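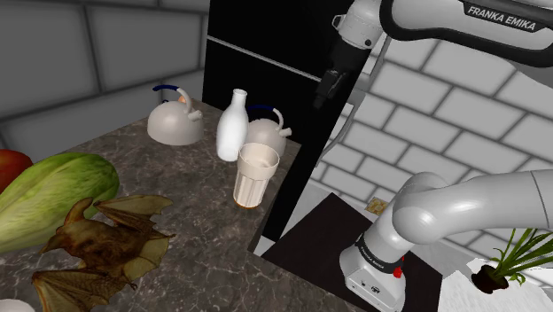 How many examples does a robot arm need before it can learn a task?

Fewer than most people fear, as long as the examples differ from each other in ways that matter. A few hundred careful ones will usually take you further than a few thousand that all look alike.

I learned this the slow way. My first dataset, which I called Viten for reasons I've forgotten, had 2,460 demonstrations of one job: pick up a kettle and set it down on a mat. I was so proud of that number! I trained on all of it, moved the kettle a hand's width to the left, and watched the arm close its fingers on air. Montserrat Quintero, who had the desk across from mine, asked how many starting positions I'd used. Six. I had recorded the same six situations over and over, and the system had learned those six very nicely.

So we started again in simulation, where shuffling a kitchen costs you nothing but a line in a config file (and some waiting). The second set, Jesema, had just 371 demonstrations, but every one began with a fresh layout. Kettles swapped places, bottles wandered in front of them, and odd things turned up on the counter that had no part in the task at all. We call those last ones distractors, and you'll meet them properly in Section 3. The arm got much better, and I got a lot less smug about big numbers.

This chapter is about that kind of collecting. We'll start with what goes into a single demonstration: the camera views, the joint positions, the gripper state, and the sentence that tells the arm what you want. Then we'll record around 30 of them together, throw out the bad ones, and argue a bit over what "bad" means. Sarahí Galindo and I still disagree about whether to keep a run where the arm fumbles and then recovers. I keep them. She has her own section later on, so you can hear her side.

Before you read further, open the Chapter 4 folder and make sure the simulator starts on your machine. The first exercise needs it.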